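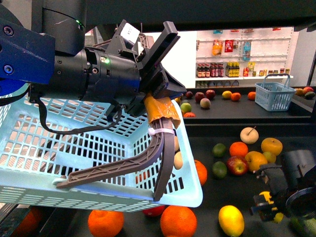
Jailson Teixeira said the ferry would not run again before spring, and that anyone who wanted to get off Dumia had better have gone already. He said it at the counter of the store, to the woman ahead of him in line, but he said it loud enough for the rest of us.

I was buying lamp oil and a bag of onions. I had been on the island since August, renting the upstairs of the Hollis house, and I had a ticket for the ferry in my coat pocket. It had cost me 65 crowns. I asked him where he had heard this.

"From the harbor office," he said. "It's the engine. They have to send to Zurneck for the part."

The woman said they had been sending to Zurneck for that part for years. Then she paid and left.

I walked down to the harbor to see for myself. The ferry was tied up where it always was, with its ramp raised. A sheet of paper had been taped inside the window of the ticket office. It read: Saturday, January 19, 2019. No sailings until further notice. Refunds at Perkness. Perkness was on the mainland, so the refunds were of no use to anyone who could read the sign.

Mogens Ásgeirsdóttir was sitting on the bench outside with her suitcase between her feet. I knew her a little. She lived on the north road and kept sheep, and in the fall she had sold me a blanket. Her father had wanted a son, and had picked the name before she was born. She told me that the first time we met, before I could ask.

"You've seen the sign?" I said.

"I've seen it."

"Are you waiting for somebody?"

"My sister is having an operation on Monday," she said. "I told her I'd be there."

I sat down next to her. The wind was from the west and the water in the channel was gray and choppy. On a clear day you could see the church at Perkness from that bench, but it wasn't a clear day.

"Does anyone have a boat that could make it over?" I asked.

"Teixeira does."

"Have you asked him?"

She said she hadn't spoken to Jailson Teixeira in five years and wasn't planning to start. It was over a fence. He had moved it, or she had, depending on which of them you listened to, and a ram had gotten through and drowned in the ditch. She told me all this without any heat. The ram had been worth 400 crowns and he had offered her 80.

"I could ask him," I said.

She looked at the channel for a while. "You could ask him for yourself," she said. "You have a ticket, don't you?"

I did have a ticket. I had meant to go over, see about a job at the cannery, and stay if I got it. I hadn't told anyone on the island that, but I had packed my books and given Mrs. Hollis back her good pan, so I suppose it was known.

I found Teixeira at home, cleaning his onions over the sink. He had bought the same ones I had. I told him I needed to get to Perkness and would pay him what the ferry cost.

"The ferry takes an hour," he said. "I take two. You'll be sick."

"That's all right."

"Just you?"

"One other."

He rinsed the knife and put it in the rack. He asked who, and I told him. He dried his hands, one finger at a time, and hung the towel on the oven door.

"What does she want over there?"

"Her sister's going into the hospital."

"Karin?"

I said I didn't know the sister's name. He said it would be Karin, there was only the one. He went into the back room and I heard him moving things in a closet. When he came out he had on a yellow oilskin and was carrying two more over his arm, one of them quite small.

"That one was my wife's," he said. "It should fit her. Tell her it's yours."

"She won't believe that."

"No," he said. "Tell her anyway."

We left at noon. Mogens sat in the stern with her suitcase under her knees and the oilskin buttoned to her chin. Teixeira stood at the wheel with his back to us. I was sick before we passed the breakwater, and again off the point, and after that I kept my head down and watched the water slide back and forth across the boards.

Somewhere in the middle of the channel the engine coughed and he throttled down to listen to it. Without the noise you could hear the rain on the cabin roof.

"You want to check your filter," Mogens said.

He didn't turn around. "I changed it in the fall."

"Then change it again."

He opened the throttle. It was another hour to Perkness, and neither of them said anything else that I could hear.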